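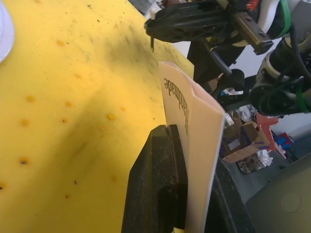 Gripper fingers for thin card and soft stuff: printed rubbery ones or bare blocks?

tessellate_tom
Started this one because I've gone round in circles all December and need other people's opinions. We've got two arms over a table and I'm trying to settle on fingers that can handle folded card AND squashy things without me swapping them over every time. At the moment it's down to three sets. The Werix ones that came with the gripper (hard, flat, a bit slippery), a soft printed pair I did myself in the bendiest filament I could get hold of, and some chunky rough-faced blocks a mate cut for me.

Tent cards are the nasty one. You pinch one across the fold and it's lovely and stiff, you pinch it a bit further down and it bows out like a sail and then your placement is off by a mile. I did 20 goes with each set, same card, same start pose. Werix managed 13. The blocks got all 20, which annoyed me a bit as I'd spent ages on the printed pair!

marrowfat
How hard are you squeezing though? The stock Werix ones are fine on card if you back the force right off. Most people leave it where it was out of the box and then blame the fingers.

tessellate_tom
Backed it off already, it's at 28 in the settings (per cent I think, the manual never says). Any lower and the card swivels in the grip when the arm turns.

Gun-woo Bang
The swivel is your problem and I don't think force will fix it. You have two small flat faces and a long bit of card sticking out, so it acts like a hinge. Try wider faces before you try softer ones. I went through the same thing with menus and ended up with blocks as well, nothing clever, just broad and scratchy.

How are the printed ones on squashy things? That would be the reason to keep them, I'd have thought.

tessellate_tom
Better than the blocks, yes. They give a bit so you don't get that sudden crunch. But they pick up every bit of dust going and after a morning they're as slippy as the stock set. I wipe them with a damp cloth, it lasts maybe an hour.

pollyhedron
Can I put in a word for pointy tips? Everyone goes on about pads and wide faces, and for anything on a stand or a box I'd much sooner have something narrow that I can get in at the side. One arm steadies the base, the other goes in for the fiddly bit. Wide blocks just bash into everything round the edge.

marrowfat
Pointy tips on cake. Brave.

pollyhedron
On the STAND, not on the cake. You hold the stand.

tessellate_tom
Funny you say that, we've been on cake duty with both arms and I used narrow tips for it. Top camera view:
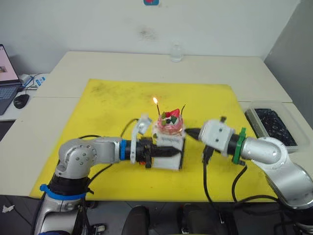
Left tip against the stand, right one coming in next to the cake. Flame is on the left-hand stick.

pollyhedron
See!! That's just what I mean. You couldn't get a wide block into that gap on the right without a faceful of icing.

Gun-woo Bang
Fair enough for that job, but it does nothing for the card. A narrow tip on a tent card is the worst of the lot. I think you are asking one pair of fingers to do two jobs and should give in and buy a quick-change plate. The Zomel one is decent, a bit of play in it but you can shim that out with tape.

tessellate_tom
I looked at the Zomel and it was 385 for the pair with the cable adaptors. For a plate and a lever! I could get another camera for that.

marrowfat
Which you'd be better off doing anyway imo. What are you seeing at the wrist when you go in on the card? If the fingers fill the bottom of the view you're half blind for the last bit.

tessellate_tom
They do a bit, yeah. The blocks are dark and chunky so you get a big black lump on the left and the card going up the middle. I can still see the fold, and I mostly line up on that. The narrow tips are miles better for seeing past. I've got a Wernano board reading both cameras and it copes, only the wrist one goes murky whenever the other arm leans over and throws its shadow on the table.

kurt_on_castors
Lock the exposure on the wrist cam. Auto is hopeless on a bright yellow surface, it hunts every time an arm goes over. Ours was the same until we fixed it by hand and left it alone.

Also disagree with Gun-woo on the quick-change. We had one on the Kurtuluş job and it added up to a minute per swap once you count re-zeroing. Left arm blocks, right arm narrow, never touch them again.

Gun-woo Bang
A minute is a lot. Mine is nowhere near that. Did you have it re-home the whole arm?

kurt_on_castors
Yes, the software made us. Might be better now, this was an old version.

tessellate_tom
Right, different fingers on each arm is so obvious I'm cross with myself. Cards always come in on the same side anyway. I'll lock the exposure first and then run the 20 again with blocks one side and narrow the other.

marrowfat
And turn the force down.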